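Printmaking and Drawing II
Unit 6: Drapery and the Tonal Study
Course handout, Department of Fine Art
Instructor: Shiuli Sultana

This unit considers cloth as a subject in its own right. Students will complete one sustained tonal drawing and one etching developed from it. Attendance at both studio sessions is required.

Before the first session, read pages 49 to 58 of the course reader and bring a sketchbook, soft pencils and a kneaded eraser. 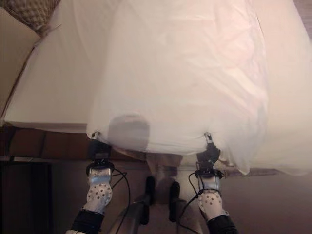 Drawings should begin with the large masses of light and shade. Individual folds are added only after the main shapes have been agreed with the instructor. Work in line alone will be returned for revision.

The second session moves to the plate. Students transfer the drawing in reverse, apply a hard ground and bite the plate in stages – a record of biting times must be kept and handed in with the proofs. 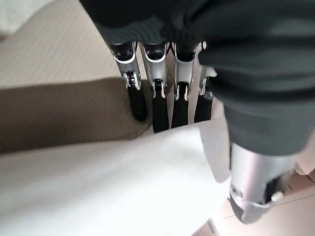 Proofs are printed on Stollora paper, available from the print room. The Bastari press may be used only by students who have passed the safety test.

Assessment: drawing, 40 percent; etching, 40 percent; written notes, 20 percent. Written notes should not exceed 472 words. All work is due in Room 587 by 4 p.m. on the last teaching day of the unit.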